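Learning to live with a south-facing room

By Catalina Rivadeneira
12th March
14 comments

When we moved into the house on Salinas Road I told everyone who would listen that I'd got my sunny room at last. I had spent years in a ground floor flat where you had to put the lamp on to find your other shoe, and I think I had built up sunshine in my head as something you could never have too much of. My mother came round with a cake, stood in the middle of the bare floorboards with her coat still on, squinted and said, "You'll want something over those windows, love." I laughed at her. I am writing this post partly as an apology.

So, the room. It's at the back, upstairs, and it faces almost dead south. In winter the sun comes in so low that by eleven in the morning it reaches the far wall, and anybody sitting with their back to the glass turns into a black cut-out. I had my good friend Zulema Cisternas over for coffee in our first January and she talked to me for a whole hour with her hand up to her forehead like a sailor. She's far too polite to say anything (she did move her chair four times, though, bless her).

I did nothing about it for ages, and then I did everything at once, which is how I go about most things.

The curtain mistake

My first idea was curtains, great big lined ones, in a mustard colour I still love. They cost me 98 pounds in the Dandau sale and I carried them home on the bus in a bag the size of a toddler. They did exactly what curtains do. Open, I had all of the sun, and closed, I had none of it and was back in the old flat with my lamp on at noon. I'd been so busy thinking about the colour that I hadn't given any thought to the hours in between, when you'd like to see the garden and also see your own hands.

They also faded. I'd been warned about this by the woman on the till and took no notice. After the first summer there were pale stripes all down the folds, and when I turned them round to hide the stripes I found the backs were worse. They're in the spare room now, where it's gloomy enough for them to enjoy a quiet retirement.

If you're at the start of all this, do live with the room through a couple of seasons before you spend any real money. I know that's dull advice and I know you won't take it, I didn't either. But the summer sun and the winter sun might as well belong to two different houses. In June mine is so high up it barely comes past the sill at midday, and the room is lovely and soft. It's from October onwards that it gets in your eyes. I had bought all my heavy curtains with July in mind and got it completely the wrong way about.

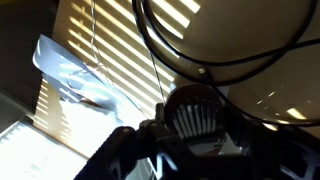 What helped in the end

Net, of all things! I held out against it for a long time because I had it filed away with my gran's front room and china shepherdesses. Then I stayed with my cousin for a weekend in April and she had plain white voile hanging from a thin rod, no frills, and the whole place glowed. I lay on her sofa with a book for an entire afternoon and didn't squint once. I asked her where she'd got it before I'd even taken my cup to the sink.

I ordered mine from Plorkeo, two panels for each window, and hemmed them myself on the kitchen table. The hems are not straight. You can't tell unless you lie on the floor, and if you're lying on my floor looking at my hems then I think we need to talk about your manners. They take the edge off the light without taking the light away, and I can still make out the pear tree and next door's washing.

The other thing that helped was moving the furniture, which cost nothing but a sore back. I had put the table right under the window, as everybody does, and of course whoever sat on the inside was dazzled and whoever sat on the outside was cooked. I turned it a quarter turn so that the light comes in from the side and now both chairs are pleasant. It took me 20 minutes, after two years of grumbling. I did feel rather silly.

I've changed the paint too. I'd gone for brilliant white because I thought that's what you did with a sunny room, and it was like living inside a fridge with the door open. We used a chalky sort of oatmeal from the Plultlow range, and it's much kinder on the eyes. It looks a bit drab on wet days, I'll admit. We have a good many wet days. I've bought a yellow cushion to make up for it.

A few words about plants

People assume a bright room must be paradise for houseplants and I'm sorry to report that I have cooked quite a few. My peace lily went crisp in a fortnight. The fern I won't discuss. What does well right up against the glass is anything that looks as though it might hurt you: cacti, the aloe, a spiky thing from the school fair that has never been identified and has doubled in size. Pelargoniums are happy there too, and I bring mine in for the winter so that we have flowers at Christmas. Everything with soft leaves now lives well back on the bookcase.

I turn all the pots when I do the watering, or else they lean. The aloe had got so lopsided that it threw itself off the sill in the night and frightened the life out of both of us.

Still to sort out is the floor, which has gone a shade lighter everywhere except where the old rug was, so there's now a dark rectangle like the ghost of a rug. A man came to give us a price for sanding and said 300 pounds, and I said I'd think about it, and then I bought a larger rug. Zulema says that's cheating. She's coming on her usual afternoon next week and I've promised her the comfortable chair, so if any of you have had your boards sanded and thought it worth the dust, do tell me in the comments before she talks me into it.

Shared 37 times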